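Pump bottle

A pump bottle is a rigid container closed by a hand-operated dispensing head, used for liquid soap, lotion and similar products. Pressing the head drives a small piston, which forces a measured amount of liquid up a dip tube and out through the nozzle. A spring then returns the head to its raised position.
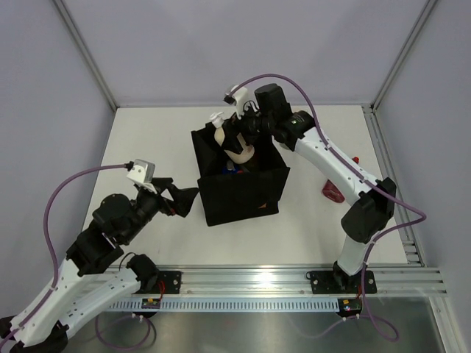
For storage or carriage in an open box, the head is normally locked down by turning it clockwise, although some patterns use a clip under the collar. Bottles are best kept upright, as liquid can seep past the collar when they lie at an angle. Large household sizes hold up to 700 ml.

See also: Dip tube; Screw closure; Storage box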